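Wististhorpe Residents' Forum
Minutes of the meeting on the Clalasance longevity clinic, 2024-01-02

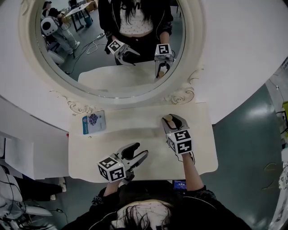 Present: 16 residents, two representatives of Clalasance, the chair and the secretary. Apologies were received from the library.

1. Minutes of the last meeting
Approved with one correction. The hall rental is paid by the quarter.

2. Presentation by Clalasance
The company plans to open a clinic in the former Filetti building. It would offer plasma infusions to paying clients over 50 as an anti-aging treatment. Donors would be aged 18 to 25 and paid per visit. The representatives said a course is six infusions over five months. They described the early results as encouraging — no published study was handed out.

3. Questions from the floor
Asked whether the treatment has been shown to slow aging in people, the company said its own trial is still under way. Clients pay to take part.
Asked who is funding the clinic, the company named the Đỗ family fund as its largest backer and declined to list the others.
Several residents objected to recruiting donors near the community college. The company said it has no plans to advertise on campus but would not put that in writing tonight.
One resident spoke in favor. The building has stood vacant too long and adults can spend their money as they like.
Parking was raised. The lot behind the building is shared with the dentist.

4. Motion
That the forum ask the county health department to review the donor payment plan before any permit is issued. Carried, 11 in favor, 4 against, one abstaining.

5. Actions
Secretary to write to the county and copy the company.
Clalasance to send its trial protocol and consent form to the secretary.
Chair to ask the college for its policy on paid donation.

6. Other business
The side door still sticks. Next meeting in June — room to be confirmed.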